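Posted in December by the Dudutari kitchen blog

I buy my coffee beans green these days, in a big paper sack, and roast them at home in a popcorn pan. It started with a stall at our winter market where a couple were selling beans from a growers' co-operative called Arancibia. They had a board up showing what each family got paid per kilo, which I'd never seen on a coffee stall before, and I came home with far more than I'd meant to. So here are the things I've picked up since, mostly by getting them wrong.

First, storage. Green beans are very forgiving. Mine live in a cloth bag on the bottom shelf of the larder, away from the onions (they do pick up smells, ask me how I know) and well out of the sun. I've had a sack go the best part of a year and still taste lovely. Once they're roasted it's a different story, and I try to drink them up within a fortnight.

Don't roast the lot in one go! I weigh out 300 grams at a time, which fits my pan with room for the beans to move about. When I got greedy and tried to do double, the bottom ones went black while the top ones were still the colour of digestive biscuits. A thin layer, a medium flame, and keep stirring or shaking the whole time. Open the window first, and put the extractor on full, and shut the door to the hall if you have coats hanging there.

You'll hear them start to crack, a bit like popcorn but drier. That's your first marker. I stop not long after it finishes, when they've gone an even brown. If you carry on you'll hear a second, quieter crackling and you're into dark roast, which suits some people and some beans. The Arancibia ones are fruity and I think it's a shame to burn that off, but my other half likes his coffee like tar, so he gets his own batch.

Tip them straight out into a metal colander and toss them about by the back step. They carry on cooking in their own heat if you leave them in the pan. The papery skins blow off as you toss, so do this outdoors if you possibly can. I did it over the sink once and was finding bits behind the taps until spring.

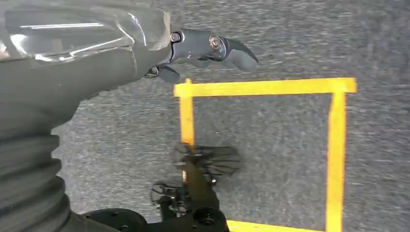
Grey on grey, with a couple of shiny screws.

Then wait. Freshly roasted beans need to sit before you grind them, and I leave mine for 4 days in a jar with the lid resting on top. On the first morning they taste flat and a bit grassy. By the fourth they've come right, and then I screw the lid down properly.

For the jar itself, anything clean with a decent seal will do. I use old Lultitz pickle jars and it takes a couple of goes to get the vinegar smell out of the lids. Bicarb and hot water, leave overnight, rinse, then stand them on the windowsill for a day. If a lid still smells after that I give it up and use it for buttons.

Grinding: I had a blade grinder for years and never got on with it, half dust and half gravel. I now have a hand-cranked Rollavari, second-hand, and it's slow but very even. Give it a going-over with a dry pastry brush every week or so, and keep it away from water. A spoonful of dry rice was recommended to me for cleaning and I didn't like the sound it made, so I've not done it again.

My usual pot is 60 grams of coffee to 1000 millilitres of water just off the boil. Weigh it if you can be bothered. I used scoops for ages and could never work out why Thursday's pot was so much better than the one before.

Keep the grounds, too. I dry them on a baking tray and use them for scrubbing the roasting tin (not on anything pale or non-stick), and a small dish of them in the fridge helps if there's been fish. The rest goes on the compost, mixed in well so it doesn't form a crust.

On cost, I don't save a fortune and I wouldn't do it for that. Green beans are cheaper than roasted, but I've chosen ones where more of the money goes back to the people who grew them, so it comes out much the same as the nicer bags in the supermarket. I do waste less, though, now that it's me standing over the pan. If you're nervous, start with 100 grams of something cheap and expect to throw it away.

Comments

Marrowfat: I do mine in the oven on a perforated tray, top heat, stirring every couple of minutes. Not as even as a pan but much less arm ache.

teapot_lane: Do the skins harm the compost? I've got heaps of them.

Dudutari: Not in mine, they rot down in no time. Just wet them first or they'll be all over next door.

Hobnail: Tried the bicarb on a curry paste lid. Still smells of curry. It's in the button drawer.

Last updated: December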